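19 June 2018 – Wenwood, big room

Started late, the charger for the second gripper had been left off at the wall overnight. Both units on full by mid morning. Left unit firmware still the January build, right unit one newer. Left it alone. Don't want to change two things in one day again.

Target for the week is 1,000 usable episodes across all tasks. Today's share was 80 for the ball-on-stick task and whatever else we could fit in.

**Set up**

- both hand-helds, marker cubes on
- clocks synced before every block, NOT just at the start (see the mess from the Allberg visit, drift all over the place)
- mapping pass first: slow walk round the table, then up to the ceiling and back, then put down on the table for a few seconds
- fresh card in each unit, old cards in the tin with the red lid
- fingers wiped with a damp cloth between blocks. The mesh picks up fluff and then the grip goes odd

Mapping pass failed twice. First time I went too quick round the corner by the big white wall and tracking just gave up. Too much plain white, nothing to hold on to. Second time no idea. Third time fine, went slower and kept the ceiling lights and the pipes in view as long as I could. Somebody should put a few posters up on that side, I've written this before.

**Task notes – ball on stick**

Pick up by the stick, carry to the stand, let go with the ball upright. Sounds easy. The stick is so thin that it turns between the fingers if you close near the tips. Closing lower down is better but then the ball sits right up in front of the lens and hides the stand for the last bit of the move. Tried both for a block each:

- block A, tips: quick, ball wobbles, dropped 6
- block B, low grip: steadier, slower, no drops but a few releases where I was plainly guessing where the stand was

Going with low grip but tilting the wrist out a touch before release so the stand comes back into view. If I can't see it in the recording then the model can't either, and all we teach it is to guess. Told the others to do the same. Mixed grips are OK as long as each one ends in a proper placing – a bit of spread is what we want – but please say in the log which one you used.

Also PLEASE start from different places. Went through last week's set and nearly every episode begins with the hand in the same spot left of the table. The policy trained on that set was lovely from the left and useless from anywhere else. Sembiring had the same trouble with their cup data, they ended up redoing most of it.

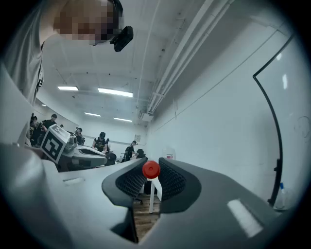 *Ball on stick, stick down between the fingers. Second unit with its marker cube behind, on the left.*

Things to watch:

- keep the ball clear of the finger tips at the start, at least for a moment, so there's a clean view of it
- full open on release. Half open counts as a fail even if the stick stands
- don't talk to people over your shoulder mid episode, the hand drifts and you don't notice

**Count at end of day**

Recorded the full lot. Threw out 11: the drops, then the rest for lost tracking or a late button press. So short of target, will make it up tommorow before starting the towel task. All the tracking losses were on the white wall side. Of course.

Quick replay check on the good ones, looked at the gripper width trace against the video. Width reads a hair too wide when closed on the stick, on the right unit only. Could be the newer firmware, could be the mesh compressing. Needs a proper look with the callipers. Recalibrated open/closed anyway and noted the time so we can split the data at that point if need be.

**To do**

- [ ] callipers on right unit
- [ ] more sticks from Dreltville, same thickness if poss
- [ ] other ball colours?? red only so far, and it'll learn "go to red"
- [ ] posters on white wall
- [ ] copy cards to the server, check file sizes BEFORE wiping
- [ ] log sheet needs a column for grip height
- [ ] matching firmware on both units, once this batch is done and not before

Wrist sore. Swap hands every block from now on, will give us some left handed examples as well. Cards copying now, left one done, right one still going.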